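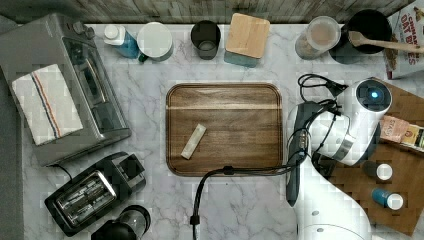 Call for Participants: The Korgate Kitchen Study

Skorell is looking for 21 people from Isholm and the towns nearby to spend some time with us this August, talking about chores and watching a robot arm try to do a few of them. You don't need to know anything about robots. What we would love you to know about is kitchens: where the cereal goes, what you do with the crumbs, how you like a drawer to be closed, and which jobs you would hand over tomorrow if you trusted whoever (or whatever) was going to do them.

We have been working for a good while now on a question that sounds simple when you say it quickly. Can a machine do household chores yet? Our own answer changes from morning to afternoon, depending on which chore we tried last. We have logged some 1,000 attempts at small kitchen jobs, and we have plenty of opinions about them by this point – probably too many. The trouble is that we are the ones who built the setup, so we know its moods. We cheer when it picks up a lid. Somebody who came in off the street might look at the same lid and wonder why it took so long, or why it was put back where it was. That is the person we would like to meet.

What the study is about

The Korgate study looks at everyday tidying and fetching on an ordinary kitchen counter. Opening and closing drawers, moving things off a cutting board, putting a canister back with the others, finding a tea packet and bringing it to the front. These are the jobs most of us do while thinking about something else, and so they rarely get written down properly. When we ask people what "tidy" means, they tend to laugh and then give us an answer that has nothing to do with the answer before it. Some people want every container pushed to the back. Others like the thing they use most to live right by the toaster, and heaven help anyone who moves it.

A drawer is a good case. Pulling one open takes a firm hold and a fairly straight pull, and then you have to stop before everything inside slides around. Most of us learned this so long ago that we can't remember learning it.
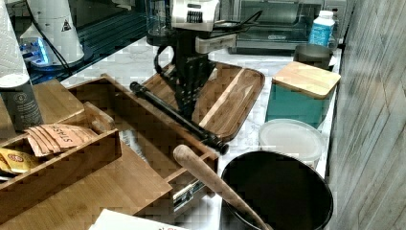 Gripper at the bar handle of an open drawer.

What you would be doing

Your visit has two parts, with a break between them. In the first part you'll sit down with one of us and talk through a normal day in your own kitchen. We'll ask which chores you mind and which you rather enjoy (there are always some, and we have stopped being surprised by people who find wiping a counter soothing). We'll also ask you to arrange a few things on a counter the way you would at home, and to tell us your thinking as you go. If you change your mind halfway and start over, please do! We learn a lot from the starting over.

In the second part you'll watch the arm work through a short set of jobs. You'll have a button to press whenever you feel the urge to step in, and a sheet for scoring each job afterward on whether you would call it done. "Done" is entirely up to you. If the box is in the right place but facing the wrong way and that would bother you at home, mark it down and tell us so. If it wouldn't bother you, tell us that too. Then we finish with a chat about what you saw and whether you would want such a thing within ten feet of your own breakfast.

We keep the counter as full as a counter usually is. 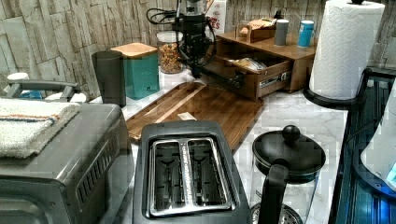 A bare table with one block on it makes any machine look clever, and we have given enough demonstrations of that kind over the years to be a little tired of them. Real kitchens have a jar in front of the thing you want, and a towel over something, and a bag that crinkles into a new shape every time it is touched. We want your scores to be about that sort of kitchen, even when it makes our work look slow. It is often slow. Please bring some patience, and a snack if you're the kind of person who gets hungry looking at food.

Who we are looking for

Anyone 18 or over who does at least some of the chores where they live. We would be especially glad to hear from people who cook for a big family, people who live alone, people who find gripping or reaching hard, and people who have worked in a diner, a cafeteria or a store stockroom and have firm views on how a shelf should be kept. If you think the whole idea of a chore robot is silly, please apply. If you can't wait for one, please apply as well. We would like both of you, though maybe not in the same session.

You should be comfortable following a conversation in English and sitting or standing for short stretches. There are chairs, and you can use them whenever you like. We are sorry that we can't take people who work for a robotics company, or anyone who took part in our spring pilot.

The practical side

Each visit lasts about 2 hours including the break. Sessions are held in the Skorell test kitchen, on the ground floor of the Sakalauskas Building in Isholm, with step-free entry from the parking lot. Morning visits start at 9:30 and afternoon visits at 1:30. We pay $60 for your time, by check or gift card, and you'll get it on the day even if you decide to leave early. Parking is free, and we can pay back your bus fare if you hold on to the ticket.

You'll be at least an arm's length outside the reach of the machine the whole time it is moving, and a member of our team will be at the stop control. We make an audio recording of the conversations and take notes on the scores. Your name is kept apart from both. You can ask us to delete your recording up to 15 days after your visit, and you won't need to give a reason.

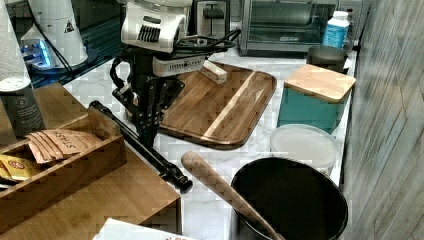 The arm over the counter, next to the cutting board.

How to sign up

Call the Skorell front desk and ask for the Korgate study, or pick up a form at the reception counter in the Sakalauskas Building. Tell us your name, the best way to reach you, whether mornings or afternoons suit you, and – this is the part we look forward to reading – the one kitchen job you would give away first. A sentence is fine. A page is fine too; we had several in the spring and read every one of them aloud over lunch, with the writers' permission.

We'll get back to everyone, including those we can't fit in this time, and we keep a waiting list for people who cancel. If you need a particular arrangement to take part, such as a helper coming along or a quieter hour, please mention it when you get in touch and we will plan the visit with you. Children can't be in the test kitchen during sessions, but there is a seating area down the hall if another adult comes with you.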